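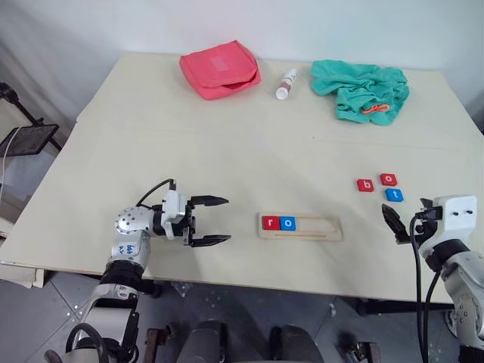 Children should be able to pick a word up and move it about, Morag Matheson told a meeting of reading teachers, and she would like to see more letter tiles on the tables of schools and libraries.

Home About us News Products Contact

PRESS RELEASE
Tuesday, June 30, 2020

Nemau presents Gilell, a word-building set for first readers

Nemau announces today the word-building set Gilell, for children who begin to read and for the adults who sit beside them. The set consists of 61 square letter tiles and one long wooden tray. All letters are lowercase and printed in white, on tiles of red or blue.

The tray has a channel along its length. The child puts the tiles in it side by side, starting at the left end, and the word grows to the right. A short word such as "robot" is a good beginning: first "r" and "o" go in the tray, and "b", "o" and "t" can wait on the table until it is their turn. The same letter comes back in this word, so the child must look for it a second time.
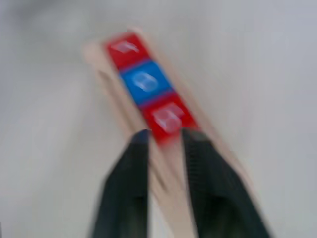
Red, blue and red tiles in a row on the wooden board.

The color does not show if a letter is a vowel or a consonant. We discussed this point for a long time with teachers, and opinions were divided. In the end we decided to keep the colors free – the same letter can be found in red and in blue, and children may also use the tiles for making patterns.

With the set comes a booklet of 124 words, ordered from two letters to seven. It was written by Parsons, our partner for school materials, and it has large type and wide margins for the notes of the teacher. A spelling word can be laid in the tray, read aloud, mixed and laid again.

Before the launch, the set was tried in 70 families during about two months. Following their remarks, we made the channel a little wider, and the booklet now lies flat when it is open.

The first edition is 900 sets. Delivery to schools starts in September through the distributor Promell, which also accepts orders for single replacement tiles. Libraries can ask for a set on loan.

Press contact: Nemau, Office for Schools and Libraries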